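I went to the Halliday open day half expecting to be talked down to, and for the first twenty minutes I was. The cell biology building puts on one of these every August, and the welcome talk was the usual business about the cell being a tiny city. The nucleus is city hall, the mitochondria are the power station, and so on. I've taught seventh and eighth graders long enough to have given that talk myself, and I've marked the tests afterward, where a good share of the kids write that the cell membrane has guards.

Morenike Ezeani gave the talk and she was good at it, I'll say that. But when a parent asked what the city hall analogy tells you about how a nucleus lets things in and out, she moved along to the next slide. There were 200 chairs put out and plenty of gaps in the back rows.

After that we were split into groups of 18 and walked upstairs. Ours had Raed Abou Jaoude, a graduate student who works on plant cells, and things picked up. He had onion skin and pond weed set out under ordinary school-type microscopes, and he let people do their own focusing, which took forever. I approve of that. A girl ahead of me spent a long time on an air bubble and was very pleased with it. Raed told her it was a bubble and then showed her how to tell, by the thick dark edge. That was the best piece of teaching I saw all day.

The pond weed was Elodea, and you could see the chloroplasts going around the edge of the cell like cars on a ring road (there I go). The top magnification was 600 times. Nobody in my group could get it sharp at that setting, me included, and the next one down showed more.

Then the fluorescence room, which the flyer had made the most of. Lights off, a big screen, green threads and blue blobs. It's pretty. What bothered me is that the colors were never explained until I asked. They come from dyes and tags, and in this case the picture on the screen had been colored by software as well, because the detector only records how bright each spot is. Saskia Lockyer, who runs the instrument, was perfectly open about it once the question was put. I just think it should be the first thing said in that room. Half the children there will have gone home thinking nuclei are blue.

The hallway displays were mixed. A poster from something called the Bukby project claimed that hands-on visits "transform understanding" of cell structure. I looked for the numbers. There was a bar chart from one class, before and after, with the after test given the same afternoon. I'd want to see it again in a month. The Pronia table was giving out a cardboard cell model to fold at home, with the Golgi drawn as a stack of pancakes, and no mention that real cells are crowded. You'd think from these models that everything floats around in a big empty room.

Paora Tuhiwai did a short session for teachers at the end. He has 8 lesson plans you can take away on paper, and I read them over coffee. Three I'd use as they are. The one on osmosis with potato strips is old but he has fixed the part that always goes wrong, where the kids blot the strips differently before weighing. The one on building a cell out of candy I will not be using.

Would I take a class? Perhaps, if it were a small one and we could skip the talk and go straight to the onion skin. Parking is bad - leave the bus on the street side. The lunch room closes at two, and they mean it.
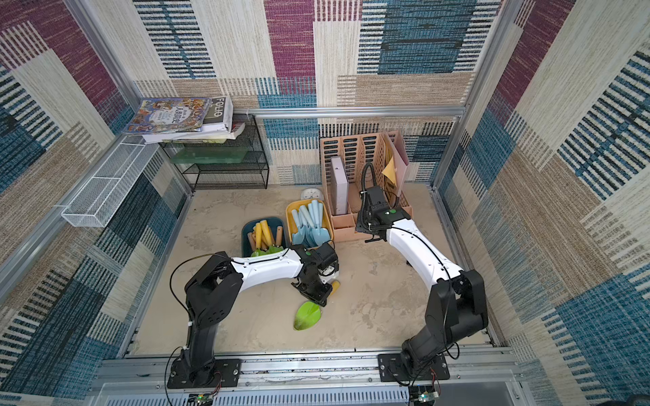
I've written to ask whether groups can book just the microscope session, and whether they could put the Elodea out first while everyone is still awake. If the answer is no, I can get most of that with a bunch of weed from the pet store and our own scopes, four of which work.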